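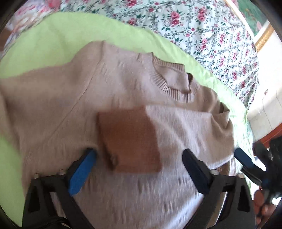

Beige knit on the green sheet, folded brown item on top

Quezada Beats Board > Production Talk > Placements and Collabs

Thread: My first real placement!! (and a question about stems)

kistier_keys
Posted June 3, 2021

OK I have been sitting on this since December and I can finally talk about it. Irik picked one of my beats for the new record! Track 8, the slow one with the detuned organ. I've been making beats in my bedroom since high school and this is the first time somebody I listened to before I knew them is rapping over something I made. I played the rough mix for my mom over the phone and she asked if it was finished, so, you know, humble beginnings.

How it happened: I sent a folder of 12 beats to the address on his page, heard nothing for weeks, then got a two-line email asking for number five without the hi-hats. That was it! I bounced it again that night and he had a verse on it by morning.

Now the question. His engineer wants full stems, dry, no bus processing. But half of what makes this beat feel good is the tape plugin on my drum bus and the way everything ducks under the kick. If I send it all dry it's going to sound like a box of parts. Do you send dry only? Wet only? Both?

lowendlucille
Congratulations!!! I remember you posting the organ loop in the feedback thread and I loved it then. Send both. Two folders, DRY and WET, plus your stereo bounce as a reference. Every track starts at bar one, same length, same sample rate, and put the tempo in the folder name. Engineers will love you forever.

Jadmont_Drums
Going to disagree a little. The engineer asked for dry, so give him dry. If you send both he'll have to guess which one you meant him to use, and on a busy record he'll grab whatever opens first. Send dry stems plus the reference bounce and write one sentence about the tape on the drums. A good mixer can get there and will probably get somewhere better.

Big congrats though, that's huge. Track 8 is a great spot, people who make it that far into an album are the ones who stay.

lowendlucille
@Jadmont_Drums I've had the "somewhere better" version come back to me and it was my beat with all the dirt washed off. The dirt was the beat! If the saturation is part of the sound, then it's a production choice and it belongs in the stems. I wouldn't print reverb on a vocal chop, sure, but drum crunch? Print it.

Jadmont_Drums
Fair on the crunch. I'd still keep the ducking out of it. Once that's baked in and they move the kick, you've got a hole in the organ where no kick is.

kistier_keys
Oh wow, I hadn't even thought of that. They did talk about moving the kick in the second verse. OK, so drums with tape, organ and bass without the ducking, and a note?

Jadmont_Drums
That would work for me.

organ_donor
Popping in to ask the boring one. Do you have anything in writing? Splits, credit, how your name is spelled? I had a song out with my name wrong on it for a year and it was a pain to get fixed everywhere. Get the split sheet signed before the stems leave your computer.

kistier_keys
We agreed on half the publishing by email, but no sheet yet. He's been super nice about everything so I felt weird bringing it up.

organ_donor
Bring it up! Nice people sign split sheets too. One page, legal names, percentages, who you're registered with, signatures, done. He has done this plenty of times and won't blink.

Ditte Østergaard
Hello from a string player who mostly lurks here :) I second the split sheet, and I would add the question of the sample. Is the organ played by you or taken from a record? If it's from a record, his label will want to know now, and it is much nicer to hear it from you than to have them find it.

kistier_keys
Hi Ditte! It's all me. It's a little chord organ from a thrift store, recorded with one mic and pitched down. You can hear the fan in it if you solo the track. I kept the raw recordings and the session has 207 saved versions because I am not well.

Ditte Østergaard
Then keep the fan! I love this kind of noise. And those raw recordings are good to have if anybody ever asks.

snarewhisperer
207 versions, lol. My record is 362 and that song never came out.

Congrats from me too. I'm with Lucille on this, by the way, I'd have sent both folders. I've done it on every placement I've had and no engineer has ever complained. But label them in capital letters.

Jadmont_Drums
Outvoted, I can live with it. Can't wait to hear the record either way!

kistier_keys
Update: I emailed the engineer and just asked (why didn't I start there). He wants the drums both ways and everything else dry, and he said the fan noise is his favorite part!! Split sheet went out to Irik in the same hour and he wrote back "yep, signing tonight." I'm exporting everything now. Thank you all so much, I'll post the link in here the minute it's out.

organ_donor
Check the spelling of your name.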